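## 4 Planning and budgeting for a kitchen work cell

This section covers the purchase planning for a two-armed Sonau unit assigned to dish handling at a counter with a built-in dishwasher. Complete it before raising an order. Mechanical assembly and first power-up are covered in Section 5.

Revision date: 2021-08-12. Prices are in Canadian dollars, before tax and freight.

### 4.1 Survey the site

1. Measure the floor area in front of the dishwasher with the door fully lowered and the lower rack pulled out. Record both dimensions on the Flekurico survey sheet.
2. Measure the counter height and the distance from the sink to the near side of the dishwasher opening.
3. Note the floor covering. Carpet tile is acceptable under a fixed base. For a wheeled base, budget for a hard floor panel.
4. Locate the wall outlets and identify the circuit that feeds them. Do not plan to run the controller from the same circuit as the dishwasher.
5. Mark any workstation within reach of either arm. Desks and chairs at the end of a counter are often left off the floor plan.

**Note:** Survey the site with the kitchen in its everyday state. A cleared counter gives an optimistic figure for usable reach.

### 4.2 Select the end effectors

The base price includes two parallel grippers. Five-fingered hands are a separate line item and are ordered as a pair.

1. List the items to be handled: cups, plates, bowls, cutlery.
2. Mark each item that must be turned over or passed between hands. Cups normally fall into this group.
3. If any item is marked, specify the five-fingered pair. If none is marked, keep the parallel grippers and carry the difference into the contingency line.
4. Order 4 spare fingertip sets with the hands. Sets ordered later ship from Jekis and attract their own freight charge.
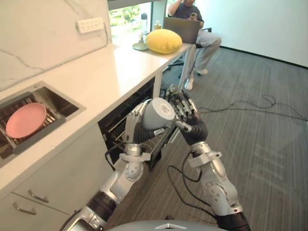 Cable management is the item most often missing from a first budget. Each arm needs enough slack at the elbow and wrist to reach its full range, and that slack has to be kept clear of door hinges and rack wheels. Allow for sleeves and clips on both arms, plus a floor channel where cables cross a walkway.

**Caution:** Do not shorten the factory harness to tidy the installation. A modified harness is not covered under the Baldursdóttir service plan.

### 4.3 Build the budget

Enter the following lines on the worksheet. Amounts shown are list prices for planning only.

| Line | Item | Amount |
|---|---|---|
| A | Base unit, two arms, controller | By quotation |
| B | Five-fingered hands, pair | By quotation |
| C | Cable sleeves, clips and floor channel | $200 |
| D | Installation and commissioning | $2,488 |
| E | Test crockery and drying racks | Local purchase |
| F | Contingency | Set by site |

1. Request quotations for lines A and B together. Quotations are valid for 21 days.
2. Add line C even where the site already has cable covers. Office covers are seldom wide enough for the harness.
3. Confirm that line D includes a return visit. Where it does not, ask for the visit to be priced separately.
4. For line E, buy the same plates and cups that will be used in service. Colour and glaze both affect detection – a plain plate in a colour that contrasts with the rack is a sensible first test item.

### 4.4 Plan the sink side

Many sites treat the dishwasher as the whole job and leave the sink out of the layout. Where items are staged in a sink basin, the hand must clear the faucet on every approach.

1. Record the faucet height, the spout reach and the direction in which the spout points.
2. Choose a rack that spans the basin and does not shift when a plate is lifted from it.
3. Check the counter for direct sunlight at the hours the unit will work. If bright patches reach the work area, add a blind to line F.

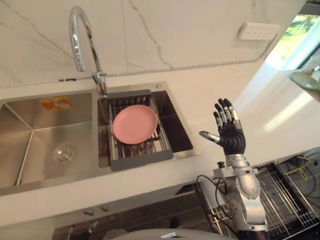 *Figure 4-2. Right hand beside a double-basin sink, with a plate on the drying rack.*

**Caution:** A gooseneck faucet may swivel when bumped. Fix the spout position before commissioning, or re-teach the approach path after each change.

### 4.5 Submit the order

1. Attach the survey sheet, the item list and the worksheet.
2. State the required delivery month. Orders for March delivery should allow for the annual stocktake at the Jekis warehouse.
3. Keep a copy of the worksheet with the unit. The commissioning technician will ask for it when checking lines B to D against the delivered parts.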